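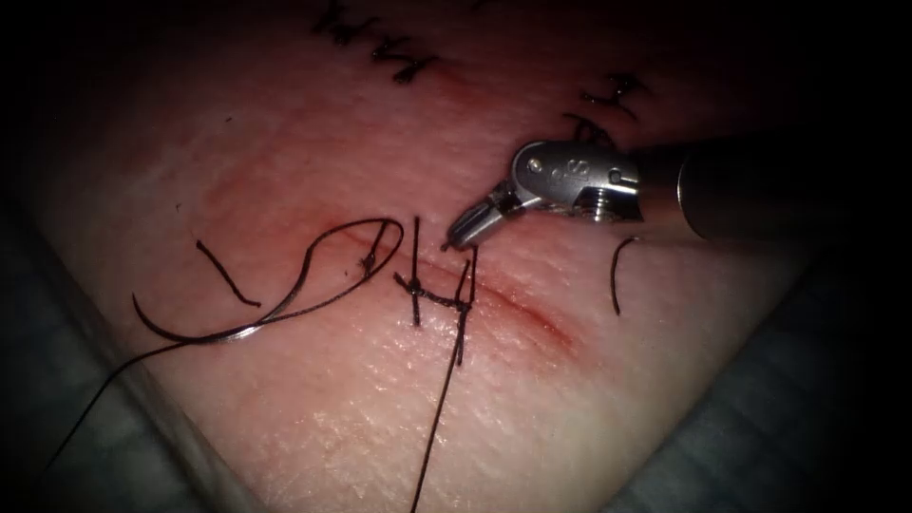
por tecla_morta, em Fórum Qualidade do Ar e Mobilidade > Medição e sensores
Setembro, 08:14 | 9 respostas

Tópico: Campanha de sensores junto à escola, dados de PM2,5 antes e depois da zona de largada

Bom dia a todos.

A junta pediu-nos um parecer sobre a nova zona de largada de alunos na rua de acesso à escola básica. A alteração é simples: os carros deixaram de parar em segunda fila em frente ao portão e passaram a ter uma baía de paragem curta 50 metros mais abaixo. A pergunta é se isto reduziu a exposição das crianças à entrada.

Temos dois sensores Nodenano, um no gradeamento do portão, a 1,5 m do chão, e outro no pátio interior, virado para o campo de jogos. Intervalo de registo de 10 minutos. Ao fim do período útil ficámos com 1.470 registos válidos por sensor, já sem falhas de rede nem reinícios.

Na média diária não há diferença entre o antes e o depois. Na janela das 08:00 às 08:30 o portão desce de 19 para 14 µg/m³ e o pátio fica igual. A minha leitura é que a baía funciona, o efeito é local e a média de 24 horas o esconde. Queria opiniões antes de escrever isto num relatório.

Os sensores não têm correção de humidade aplicada. Tenho a série de humidade relativa do mesmo equipamento.

---

rodovalho77
08:41

PM2,5 é o indicador errado para isto. Um motor a gasolina ao ralenti, já quente, emite pouca massa de partículas. O que interessa à porta de uma escola é NO2 e, se houver orçamento, contagem de partículas ultrafinas. Com um sensor ótico de dispersão está a medir sobretudo o fundo urbano, lareiras, pó levantado e humidade.

Uma descida de 5 µg/m³ nessa janela cabe dentro do erro de um equipamento desses sem calibração local. Eu não escrevia que a baía funciona.

---

tecla_morta
08:52

De acordo quanto ao NO2, mas não o temos. A junta comprou os Nodenano no ano passado, antes de nos consultar. O relatório vai ser feito com o que existe ou não vai ser feito.

Quanto ao erro: o erro absoluto é grande, mas estou a comparar o mesmo sensor consigo próprio, à mesma hora, no mesmo sítio.

---

meia_encosta
09:20

Comparar o sensor consigo próprio só elimina o desvio se o desvio for constante. Não é. Acima de 75% de humidade relativa estes sensores leem por excesso, porque as partículas absorvem água. Se o "antes" apanhou manhãs de nevoeiro e o "depois" manhãs secas, a descida aparece sozinha.

Duas coisas que eu fazia:

1. Excluir todos os registos com humidade acima de 75%, nos dois períodos, e recalcular a janela das 08:00.
2. Usar a diferença portão menos pátio em cada registo, em vez do valor do portão. O pátio serve de fundo. Se ambos inflacionam com a humidade, boa parte do efeito cancela.

A segunda é mais útil do que a primeira. O facto de o pátio ter ficado igual já é um indício a seu favor, mas faça a conta par a par.

---

rodovalho77
09:33

A diferença par a par pressupõe que os dois sensores respondem da mesma maneira. Foram colocalizados antes da instalação? Se não foram, a diferença entre unidades pode ser de 3 ou 4 µg/m³ logo à saída da caixa.

---

tecla_morta
09:47

Não foram. Estiveram uma noite lado a lado na secretaria, para teste de rede. Tenho esses dados, mas é ar interior com concentrações muito baixas, por isso não dá para tirar uma reta de lá.

Posso desmontá-los e pô-los juntos no telhado durante duas semanas, no fim da campanha. A calibração a posteriori é aceitável?

---

meia_encosta
10:05

É aceitável se disser no relatório que foi feita depois. O ideal é antes e depois, para apanhar a deriva. Duas semanas chegam se apanhar alguma variação. Se estiver tudo a 6 µg/m³ o tempo inteiro, prolongue.

Verifique também se a entrada de ar do sensor do portão está limpa. O nosso tinha uma teia de aranha na grelha e passou um mês a dar picos às três da manhã.

---

galga_passeios
11:30

Estou do lado de quem leva os filhos à escola e acho que estão a discutir o instrumento errado por outro motivo. O problema ali nunca foi só parar, era parar com o motor ligado. A baía mudou o sítio da paragem. As pessoas continuam com o motor a trabalhar, agora 50 metros mais abaixo, ao lado da paragem do autocarro onde esperam os alunos mais velhos.

Há algum sensor na baía?

---

tecla_morta
11:48

Não há. É uma falha do desenho e vai ter de constar do relatório. Os dois pontos de medição foram escolhidos antes de se saber onde ficava a baía.

Sobre o motor ligado, a junta tem uma contagem própria de veículos, feita pela Galanis quando se estudou o trânsito da rua: 4,000 passagens por dia útil no eixo principal (a vírgula é do ficheiro deles, são quatro mil). Não distingue veículos parados nem motores ligados. Serve para enquadrar e pouco mais.

---

rodovalho77
12:10

Quatro mil passagens por dia no eixo principal reforçam o que disse. O contributo dos carros parados à hora de entrada, em massa de PM2,5, desaparece dentro do tráfego de passagem. Em NO2 talvez se visse alguma coisa.

Tubos de difusão passiva. São baratos, penduram-se num poste e vão para laboratório ao fim de quatro semanas. Não têm resolução horária, mas com três pontos (portão, baía, pátio) já se desenha um gradiente. A Idine faz a análise e envia os tubos com os brancos de transporte. Peça em triplicado para o portão.

---

meia_encosta
12:26

Discordo em parte. Um tubo passivo integra quatro semanas, noites e fins de semana incluídos. O fenómeno que se quer ver dura meia hora por dia, só em dias de aulas. O sinal fica diluído da mesma forma que na média diária de PM2,5, que foi onde este tópico começou. Dá um mapa do tráfego da rua e não responde à pergunta da junta.

Para a meia hora é preciso instrumento em contínuo. Há quem alugue. Usámos uma célula eletroquímica da Wullamell para NO2, com registo ao minuto. Tem interferência do ozono, que no verão é séria e de manhã cedo é menor. Uma semana na baía e uma semana no portão, alternando, sairia mais informativo do que quatro semanas de tubos.

---

rodovalho77
12:39

Uma célula eletroquímica sem cocalibração com estação de referência tem os mesmos defeitos que apontou aos Nodenano, e acrescenta a dependência da temperatura. O tubo, pelo menos, tem incerteza conhecida e um laboratório atrás. Prefiro um número diluído em que confio.

---

meia_encosta
12:44

São perguntas diferentes. O tubo responde a "quanto NO2 há na rua". A célula responde a "o que muda às 08:15". Se o orçamento der, faça as duas e use os tubos para ajustar a média da célula. Isso resolve parte da sua objeção.

---

galga_passeios
13:02

Enquanto não há aparelho, alguém pode ficar na baía entre as 08:00 e as 08:30 com uma folha e anotar hora de chegada, hora de partida e motor ligado ou desligado. Não custa nada e é o dado que falta. Com isso a junta já decide se põe sinalização de desligar o motor, que era o que os pais tinham pedido no início.

---

tecla_morta
14:20

Recalculei durante o almoço, com as sugestões de cima.

Registos com humidade acima de 75% excluídos nos dois períodos. Perde-se muito mais no "antes" do que no "depois", portanto a suspeita de meia_encosta tinha fundamento.

Diferença portão menos pátio, janela das 08:00 às 08:30:
antes: 3,8 µg/m³
depois: 2,1 µg/m³

A descida mantém o sentido mas passa de 5 para 1,7. Sem colocalização não consigo dizer se é distinta de zero. A mediana dá praticamente o mesmo.

Para o relatório fica assim, salvo objeção:

- o indicador disponível é pouco sensível às emissões de veículos parados;
- a redução observada no portão é pequena e não está confirmada;
- não existe medição na baía, pelo que não se pode excluir uma transferência da exposição para a paragem do autocarro;
- propõe-se contagem manual de motores ligados, colocalização dos dois sensores e três pontos de tubos passivos. Medição de NO2 em contínuo se houver verba.

---

rodovalho77
14:31

Assim assino por baixo. Só mudava "pouco sensível" para "não adequado". E indique a versão de firmware dos sensores, que entre versões mudaram o fator de densidade das partículas.

---

tecla_morta
14:37

"Pouco sensível" fica, porque para veículos a gasóleo antigos alguma coisa se vê. A firmware vai em anexo. Houve uma atualização a meio do período "antes", vou confirmar se mexeu nesse fator.

---

meia_encosta
14:50

Se mexeu, corte o "antes" na data da atualização e use só a parte posterior. Não tente corrigir com um multiplicador.

Na contagem manual, acrescente uma coluna para a temperatura exterior. Em dias frios as pessoas deixam o motor ligado por causa do aquecimento e a comparação entre meses fica coxa sem isso.

---

galga_passeios
15:16

Posso fazer a folha na próxima semana de aulas. Mandem-me o modelo por mensagem privada.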